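About Us

Jidberg Basketball is a club and a basketball school in Pleltcombe, and we love this game! We play it, coach it, argue about it over dinner and stay up far too late watching it from the other side of the world. If you've ever tried to explain the pick and roll using salt shakers, you'll feel right at home.

How we got going

The club began when Esben Kárason and Fereshteh Bahrami rented half a gym one March and put up a sign for open runs. Enough kids came that the second night had to be moved to the full court. These days we have 17 teams, from the under-eights (who travel a lot, in every sense) up to our senior men and women, and around 400 players are signed up with us.

We still have open runs, too. Bring shoes with clean soles and a light and a dark shirt. Games are to 11, win by 2, and the winners stay on.

What we teach

Parvaneh Ghasemi runs the youth program and she's big on footwork. New players spend their first weeks on stops, pivots and layups from both sides, and everybody plays every position until they're 12. Tall kids bring the ball up. Small kids learn to box out – and they get really good at it! Zone defense waits until the under-14s.

Siamak Ghaffari coaches the senior women. His practices last 90 minutes and end with free throws when legs are tired, and you don't leave until you've made two in a row. His players complain about this every season and then shoot great in the fourth quarter.

Our gym

Home games are at Quinlan Hall, the old brick building behind the library. The rims are a little stiff and the bleachers creak, but when the place is full and the under-16s are pressing it's as loud as anywhere we've played. Parking is on the library side. Doors open half an hour before tip-off.

Come and play

Mitra Tehrani looks after sign-ups and can find the right team for you, whether you've played for years or never held a ball. Your first two practices are free. Stop by the desk at Quinlan Hall on any practice night and ask for her! 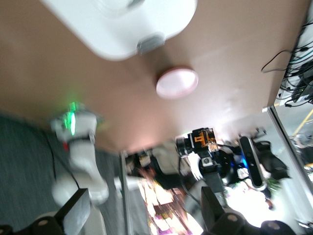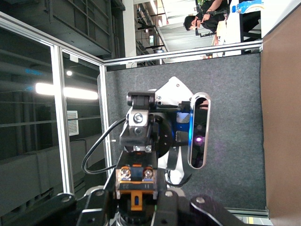

Tabletop with cables at the side (first photo) and a white and black robot arm (second photo).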